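Last updated: 7/11/23

Residency Diary, Flurkeck Public Library
Entry 6

The reading room opened at the usual hour. The overnight return bin had been emptied before the doors were unlocked, and the newspapers were placed on the rack in the customary order. The Ulard weekly did not arrive with the morning delivery. A notice to that effect was placed at the front desk, and the previous issue was left out for patrons who wished to consult it.

The principal business of the day was the local history collection. The survey of the Pinto Street deposit, which began in March, is now complete. The deposit contains 757 items, chiefly letters, receipts, seed catalogs and school programs. Five of the ledgers show damage to the spine and have been set aside for repair. They will not be issued to readers until the work is done. Readers who have already requested them will be informed in writing.

A question arose in the afternoon concerning the dating of the Jinunside flood letters. The accession register places them together under a single year, but two of the letters refer to the new footbridge, and the footbridge does not appear in the parish map bound with the same volume. Either the map is older than its binding or the letters were grouped in error. I am inclined to the second view. The entry has been marked in pencil and the register left otherwise unaltered until the town minutes can be consulted.

The seed catalogs are in better condition than was first reported. Several carry prices in the margin, with short remarks on which varieties failed. One page on beans has been annotated in three different hands. I spent longer on it than the schedule allowed – the remarks on late frost are of real interest – and the description of the school programs was therefore carried over to tomorrow.

The public hour was well attended. Visitors asked chiefly about family names in the letters, and were directed to the typed index. It was explained that the index covers only the first 100 items at present. One visitor offered a correction to the spelling of a farm, which has been noted and will be checked against the tax rolls. The request for a second table lamp has been renewed.

Rain began shortly before closing. The windows on the north side were checked and the sill in the map room was found to be damp. The map cabinet was moved away from the wall as a precaution, and a towel was laid along the sill for the night.
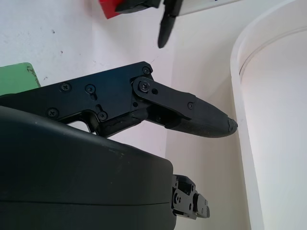 Arrangements for Tomorrow

The school programs will be taken first. The town minutes have been requested from the Ulard office and should be examined on arrival. The map room sill is to be looked at again before opening.

14 shares
3 comments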